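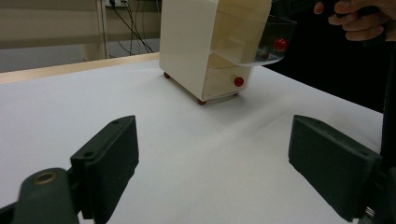 Drawer practice with a pair of hand-held grippers and a small wheeled cabinet.

I've been trying to decide whether I'd pay for the Skarnby kit again, and I keep landing on "yes, but not for the reasons on the box." It's a training kit for people who want to teach a robot arm household chores without owning the arm yet. You get the grippers, a bag of spare pads, a login for the software, and a box of little props to practice on. Then you do the chore yourself, over and over, and the recordings become lessons.

My favorite prop is the drawer cabinet. It's a silly thing, white plastic with red knobs and red wheels, and it looks like it belongs in a dollhouse dentist's office. But it's the best teacher in the box! Pull too hard and the whole cabinet rolls toward you. Pull at a slant and the drawer binds. I did 42 pulls the first Thursday I had it, and I threw out 13 of them, mostly because I'd gotten impatient and yanked.

So here's my gripe. Skarnby sells this as something you can pick up in 25 minutes (it's right there on the sign-up page), and I think that does the product a disservice. Sure, you can open a drawer in 25 minutes. Opening it the same calm way every time took me most of October. My friend Anouk Martens bought the kit the same week I did and quit after two evenings, convinced she was bad at it. She wasn't bad at it. She'd been promised something easy and got something that takes practice, like parallel parking.

I also think the monthly plan is priced for companies and sold to hobbyists. The basic tier holds 503 recordings, and after that you either delete or pay up. I hit the ceiling way sooner than I expected, and deleting your own work is no fun at all, even the ugly stuff. Gangadharan Pillai, who runs the Saturday group I go to, told me he just keeps everything on the Gendel plan because their limit is looser. Their grippers are heavier though, and my wrist complained after about an hour with his.

What I'd like to see is a one-time price. Sell me the grippers and the cabinet, throw in a decent manual, and let me keep my files on my own computer. I'd happily pay more up front for that. The hardware feels solid, the pads have held up fine, and I still reach for that little cabinet whenever I want to warm up before trying something harder, like the jar lids, which I'm still terrible at.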